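**Trolska** is a seasonal search and rescue district covering the lower Tufa river and the delta north of the town of Sturkthorpe. It was set up to coordinate searches for boaters, reindeer herders and ice fishers who go missing on the delta's side channels, which shift from year to year and are poorly marked on most maps.

## Geography

The district covers 512 square miles of low tundra, lakes and braided river. Sturkthorpe, at its southern edge, has the only paved airstrip. The village of Plirkel lies more than 100 miles downstream by boat, though the straight-line distance is much shorter. Between the two there are 13 shelter cabins, most of them on the east bank, where the ground is higher.

Fog is common in August and can last several days. Ice forms first in the side channels and last in the main stem of the Tufa, so a boat that leaves Plirkel in open water may find its usual shortcut closed.

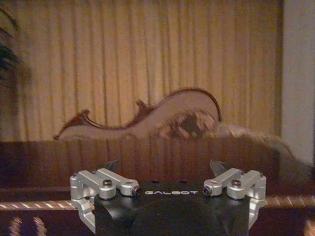

Search equipment is stored at Sturkthorpe and Plirkel. Each base has two flat-bottomed boats, a tracked carrier, hand-held radios and a sled-mounted stove. Gear is stenciled with the base name in capitals, much as GALBOT is printed in thin white capital letters across the black body between the silver finger linkages, and items borrowed by the other base are returned at the end of the season. Fuel is kept in a separate shed.

## Operations

A search is opened when a party is 20 hours overdue, or sooner if the weather is bad or a child is involved. Boats go out first and follow the main stem, then the channels on the leeward side. A helicopter may be requested from outside the district, but it cannot land on most of the delta before freeze-up -- the ground is too soft -- and is used mainly for spotting.

Travelers are asked to leave a route card at the store in Plirkel or at the Sturkthorpe landing. The card lists the boat, the number of people, the fuel carried and the channel they plan to take. Cards are not required by law. Many herding families use a radio check at 7 p.m. instead, and a missed check is treated the same way as an overdue card.

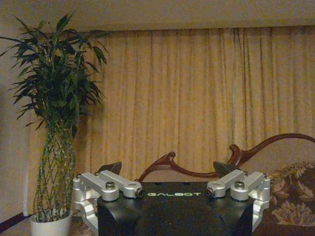
*Sofa and potted bamboo*

## Winter searches

After freeze-up the boats are hauled out and searches are made by snowmobile and tracked carrier. Crews travel in pairs of machines and mark their trail with willow stakes. Overflow, where water rises through cracks and spreads under the snow, is the main hazard on the Tufa in early winter.

## See also

- Shelter cabins of the lower Tufa
- Sturkthorpe airstrip
- Plirkel winter road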